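How a workhouse ran, and who lived there

If you had lived in Britain in Victorian times and had no money, no job and no family able to help, you might have ended up in a workhouse. It was a large building where poor people were given food and a bed. In return, those who were fit enough had to work.

Most towns had one, or shared one with the villages nearby. The workhouse at Skevness was built for 327 people. In a hard January it often held more than that, and children slept two to a bed.

Who paid for it?

The money came from a local tax called the poor rate. People who owned or rented property in the area had to pay it. Many of them grumbled, so the people in charge tried to keep costs low. They also wanted life inside to be harder than life outside, so that people would only come in if they had no other choice.

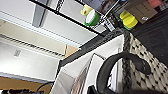
What did people eat in a workhouse?

Mostly bread, thin porridge called gruel, cheese, potatoes and soup. Meat was served on a few days each week. The food was weighed out, and the amounts were written on a chart that hung in the dining hall.

Arriving

New arrivals were washed and given a uniform. Their own clothes were cleaned and put away in a store until they left. Then families were split up. Men went to one part of the building, women to another, and boys and girls had their own rooms too. Parents could ask to see their children, but some only met them for a short time each week.

People were not locked up for ever. A grown-up could leave after giving notice – usually a few hours – but had to take the whole family along.

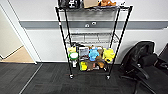
A shelving unit on casters, with a plush toy on the top shelf.

The working day

A bell rang early in the morning. After breakfast came work. Women scrubbed floors, cooked and did the laundry. Men broke stones for mending roads, chopped wood or dug the vegetable garden. Another job was picking oakum, which meant pulling old ropes apart with your fingers. The loose fibres were used to fill the gaps in wooden ships. It was slow work and it made people's hands sore.

Children had lessons for part of the day. They learned reading, writing, sums and religion. At Brasow the schoolroom had 70 pupils and one teacher. Older children were also taught a job, such as sewing or shoemaking, and some were sent away to be servants or apprentices.

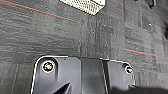
Supper was in the early evening, and it was often bread and cheese again. By eight o'clock everyone was expected to be in bed.

Old and ill people

Not everybody in a workhouse could work. Many were elderly, and some were too ill to look after themselves. They lived in a part of the building called the infirmary. At first the nursing was often done by other poor people who had no training. Later on, trained nurses were hired. The infirmary at Brurden grew until it had 500 beds, more than the rest of the workhouse put together.

How do we know all this?

Workhouses kept a lot of records. There were lists of who came in and who left, books of what was bought, and notes of the meetings held by the people in charge. One admission book from Skevness has 591 names in it. Beside each name is an age, a job and a reason for coming in. The reasons are short – "no work", "lame", "deserted by husband".

Workhouses were officially ended in 1930, although many of the buildings stayed open under other names. Some became hospitals. Others have been turned into flats or museums, so there may be an old one near you.

Words to know

Gruel: thin porridge made with oatmeal and water.
Infirmary: a place where ill people are looked after.
Oakum: loose fibres from old rope.
Poor rate: a local tax used to help poor people.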